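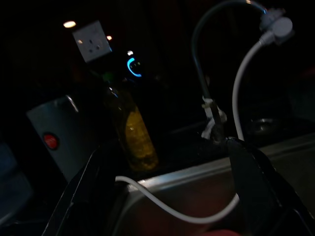

Grevolby Household Notes

Tubing at the kitchen tap: routing and checks

A thin white line at a gooseneck tap should hang in one open loop, with no tight bend where it leaves the connector. Leave enough slack to reach the far side of the sink.

Fitting
1. Turn the tap off and dry the spout end.
2. Cut the tube square with a sharp blade. A slanted cut will seep at the collar.
3. Push the tube fully home, then pull back gently - it should not move.
4. If a clip is used on the stem, set it where the spout can still swing freely.

Checking
Run cold water for 2 minutes and wipe round the connector with dry kitchen paper. Any damp patch means the tube must come out and be cut again.

Cleaning
Wipe the line weekly with warm soapy water. Scouring pads scratch white plastic and also mark a brushed steel rim, so keep to a soft cloth. Limescale on the collar comes off with diluted vinegar - rinse well afterwards.

Replace any tube that has gone stiff or yellow. Last checked in November.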